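Home | Notebook | Entries by Date | Textiles | Contact

Workshop Notebook – Soft Furnishings
June 30, 2010
Entry by Nataša Petek

Work continued on the bedding set in the upstairs room at Brustulholm. The purpose of the day was to settle the order in which the layers are to be put on and taken off, and to draft the handling sheet that will go to Deák with the finished set.

The bed was made up at the start of the morning from the base layer upward. The fleece was left until last. Henrik Schwerdtfeger asked that it be tried both folded in thirds and laid loosely, as the folded version had left a visible ridge in the quilting when the set was stored in November. The ridge came out with steam, but it took 12 minutes with the iron held clear of the cloth, and the appliqué should not be put through that again.

The quilt is to be regarded as the piece that governs the rest. Its pale ground shows lint readily, and red fleece is the worst possible neighbor for it. A strip of white cotton was rubbed against the fleece for 200 strokes, dry, and no color was found on the strip. The damp test has not been done.
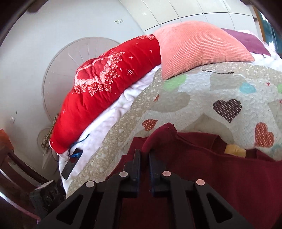

Dark red fleece on the appliquéd heart quilt, with the rose-patterned red piece and the salmon-pink and magenta pillows.

The polka-dotted hearts were inspected by hand along their edges. On the large dark brown heart, five stitches have lifted. They were secured with a single pin and marked for repair. The orange-red heart is sound. The green and blue hearts were not examined before lunch and remain to be done.

On the pillows: the grid texture of the salmon-pink cover holds its shape well and may stay on the bed when the quilt is turned back. Győző Rácz prefers the magenta pillow in front. The present arrangement, with magenta behind, has been kept for the time being – the question can be settled when Deák replies.

The white fluffy bedding sheds. It should be shaken out of doors before it goes anywhere near the fleece. Gronent was asked for a closer-woven replacement and has quoted eight working days.

Outstanding:
Damp rub test on the fleece, white cotton, same strip width.
Restitch the brown heart, matching thread from the Forel box.
Inspect the remaining hearts.
Draft handling sheet, one page, to Henrik for correction.

The room was locked at the end of the afternoon and the key returned to the office.

Comments

Alina Filip: The Forel box has two browns. The darker one is correct for the heart. The other was bought for the curtain hems.

Barnabás Major: Please use lukewarm water for the damp test and record the temperature. It was omitted last time.

Győző Rácz: I maintain my view regarding the magenta pillow.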